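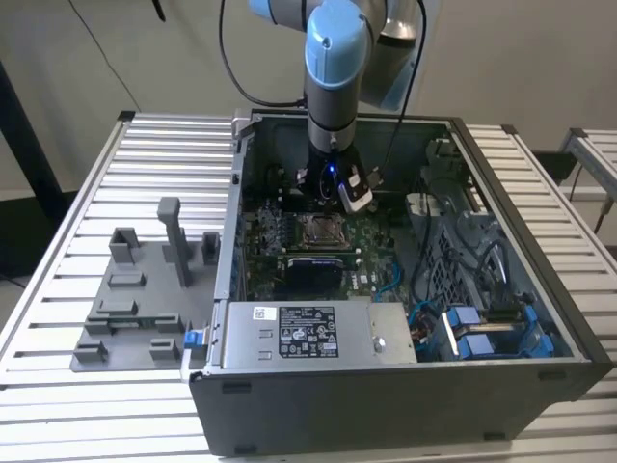
Medina - August 8, 2022

What does a resistor do?

Short answer: it slows electricity down. Long answer, keep reading. Grab a snack.

Electricity is made of super tiny things called electrons. Way too small to see, even with a good magnifying glass. When they all shuffle along a wire in the same direction we call that a current. A battery is what does the pushing. The push has a name too - voltage.

OK so. Picture a garden hose. Water is the current. The faucet is the battery. Now step on the hose a little. Not all the way! Just a little. Less water comes out the end, right? Your foot is the resistor.

Why would anybody want LESS electricity? Because some parts are delicate. Take an LED, one of those little lights in toys and TV remotes. Hook it straight to a big battery and too much current rushes in. The LED gets hot and then it's dead. Stays dead. Put a resistor in line with it and the current drops to something the LED can handle, and it glows for years.

How big is a resistor? The kind in a beginner kit is shorter than a grain of rice is... no wait, longer than that. About like a small bean with a wire whisker on each end. There are even tinier ones that get soldered flat onto boards and look like specks of pepper. Those have no whiskers.

What's inside? Often a little ceramic rod with a very thin coat of carbon or metal on it. Electrons can get through the thin coat but they bump into stuff the whole way. All that bumping makes heat. A toaster works on the same idea, the glowing wires in there are resisting so hard they turn orange.

Ohms

Resistance gets measured in ohms. You say it like "home" without the h. More ohms = harder for the current to get through. The sign for it is a Greek letter, omega, that looks like a horseshoe standing on its feet.

A small number of ohms is like a wide hallway at school. Everybody gets through fast. A big number is like one skinny door at the end of recess.

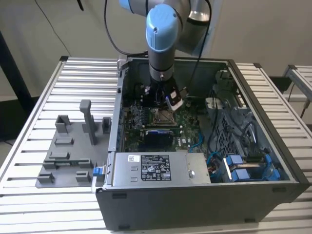

The stripes! This is the fun part. Most whisker resistors are too small to print numbers on in a way you could read, so they get painted stripes instead. Each color is a number.

Black is 0
Brown is 1
Red is 2
Orange is 3
Yellow is 4
Green is 5
Blue is 6
Violet is 7
Gray is 8
White is 9

On a resistor with four stripes, the first two stripes are just the first two numbers. The third stripe tells you how many zeros to stick on the end. The last one is usually gold or silver and sits a bit apart from the others. It tells you how close to perfect the resistor is. Gold means it can be off by 5 percent either way. Silver, 10 percent.

Try one. Red, violet, brown, gold. Red is 2, violet is 7, brown means one zero. So 270 ohms. Got it?

Another. Blue, gray, red, gold. That's 6, then 8, then two zeros. 6800 ohms. People who build circuits would say "6.8 k" becuase k means thousand.

Which end do you start from? Hold it so the gold or silver stripe is on your right. Then read left to right like a book. And it doesn't matter which way around you put a resistor in a circuit, it works the same both ways. An LED does care. Remember that for later.

Something to try

You need a grownup nearby, a flat 9 volt battery with a snap clip (the one in the Wovileck starter box is fine), a red LED, and two resistors: one 470 ohms and one 4700 ohms. The stripes are yellow, violet, brown for the first one and yellow, violet, red for the second. A breadboard too - the white block full of holes.

1. Keep the battery off the clip for now.
2. Put the 470 ohm resistor and the LED in a row, one after the other, so there's only one path.
3. The long leg of the LED faces the plus side. Red wire.
4. Snap on the battery. Look at the light.
5. Battery off again. Swap in the 4700 ohm resistor.
6. Battery back on. Look again.

Dimmer the second time? Should be. Ten times the ohms, so a lot less current gets thru. If you get no light at all, flip the LED around, it's probably backwards. Still nothing? Check that the legs aren't sharing the same row of holes. Or the battery is flat.

Never ever do this with a wall outlet. Batteries only. Wall power can kill you, and a resistor from a kit won't help one bit. Also don't touch the two battery wires together, they can get hot fast.

Words from this page

Current - electrons moving along together
Voltage - the push
Ohm - how we measure resistance
LED - a small light that only works one way around
Breadboard - a block with holes for building circuits without solder

Stripe puzzle: what is orange, orange, brown, gold? Write it down before you peek.

Next page is capacitors. Those store a little bit of charge and let it go again, kind of like a bucket.

Puzzle answer: 330 ohms.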